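Clestasar Two-Step Bathroom Stool Set: Review After a Month in a Small Apartment

Posted Sun 13 June

I rent a one-bedroom with a bathroom that has no storage and a kitchen where the top shelf is out of reach for anyone of normal height. In May I went looking for cheap seating and step stools that could do more than one job. I ended up with three: the Clestasar plastic stool, the Jatoi folding step, and the Indumero bamboo bench. Most of this review is about the Clestasar, with notes on the other two where the comparison helps.

I paid for all of them myself. The Clestasar came from Wuvuteck, an online housewares shop I had used before for shelf brackets.

Price and ordering

The Clestasar was $18 and the Jatoi was $20. The bench cost a good deal more than both together, and I'll get to whether it was worth it. Shipping from Wuvuteck was free over a certain amount, so I added a dish rack I didn't need. Order number 2961, if anyone from the shop is reading, is the one where the tracking never updated. It arrived on time anyway.

The listing photos make the Clestasar look shinier than it is. The color is listed as "white" and what I got is an off-white. It doesn't match my tub exactly. If you are picky about whites next to each other, order the gray.

The "two-step" in the name is also misleading. It means there are two heights sold as a set, a low one and a regular one. There is no stool with two steps on it. Several of the one-star ratings on the shop page are from people who expected a ladder.

Assembly

The legs come separate and push into sockets at the corners of the seat. No screws and no tools. The instruction sheet has four drawings and no words. The first three legs went in with a firm push. The last one needed the heel of my hand and some swearing, and then it seated with a click.

Do this on carpet or a folded towel with the seat upside down. On tile it slides around. Once the legs are in, they are hard to get out again, so decide first whether you plan to take it apart for storage. I got one leg off after a week to see if it could be done. It can, but I wouldn't want to do it every time company leaves.

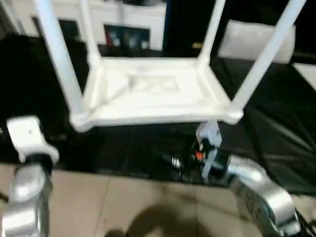 White plastic stool, legs up.

Stability

The maker rates the regular height stool for 100 kilograms. I am under that and have sat on it every day while putting on shoes. It does not creak. There is a slight flex in the seat when you first sit down, and then it stops moving.

Standing on it is another matter. The listing says it can be used as a step. The low one feels fine for this. The regular one is tall enough that I noticed the legs giving a little when I shifted my weight to reach sideways. I now use the Jatoi for anything on the top shelf. The Jatoi has a wide base, a rubber mat on top, and a handle cut into the step, and it doesn't move at all once it is open. It is the better step by a long way and the worse seat, as the handle hole is right where you sit.

On my kitchen floor, which slopes toward the stove, the Clestasar rocked on one corner. I fixed that with a felt pad. In the bathroom it sits flat.

In the shower

A lot of people buy these for the shower, so I tried it. I'm recovering from an ankle sprain and sitting down to wash was easier for a couple of weeks. The seat was comfortable enough for ten minutes. Past that it is hard plastic and feels like it.

Please note this is not a medical shower chair. The feet on mine had no real grip on a wet tub, and I put a bath mat under it before I trusted it. If you need a stool because you are unsteady, buy one made for that, with rubber tips and adjustable legs. A drugstore will have them. They cost more and look worse and are the right thing to get.

Water is one of my two complaints. It pools on the seat, and you have to tip the stool to empty it. I leave it leaning against the tub after a shower and it is dry by the evening. A few drain holes would have solved this.

Cleaning

Soap film shows up on it after three or four days. Dish soap and a soft brush took it off. I tried a melamine sponge on a scuff from my boot and it removed the scuff, but also left a dull patch, so stay away from those.

The bamboo bench is more work. It needs to be wiped dry every time or it spots. I had it in the bathroom for ten days and then moved it to the hallway, where it holds shoes and mail and looks very good. I wouldn't put it near a shower again — the finish on the underside of the slats had already started to feel rough.

Storage

My other complaint. The Clestasar doesn't fold. Two of the same height don't stack well either, at least not the two I have; the low one sits on top of the tall one and slides if you bump it. In a small place that matters. The low one lives under the sink and the tall one stays by the front door.

The Jatoi folds to the thickness of a phone book and goes between the refrigerator and the wall. If you only have room for one thing and it has to disappear, get that.

Other uses

The regular Clestasar has been a nightstand for a guest on the air mattress, a plant stand, and a place to put the laundry basket while I unload the dryer. It is light enough to carry with one hand along with something else in the other. I used it outdoors twice. On grass the legs sink, so put a board under it or keep it on the patio.

I can't say how the plastic holds up in sun. Mine has only been outside for a few hours total.

Ratings

Clestasar stool set: 4 out of 5 as a seat, 2 out of 5 as a step. Good price. Wants drain holes and better feet.

Jatoi folding step: 5 out of 5 as a step. Don't sit on it.

Indumero bamboo bench: 3 out of 5 for a bathroom, 4 out of 5 anywhere dry. Overpriced unless you catch a sale.

I would buy the Clestasar again, but only the regular height if Wuvuteck sold it on its own. I emailed to ask and was told the set is the only option for now. The dish rack is going back.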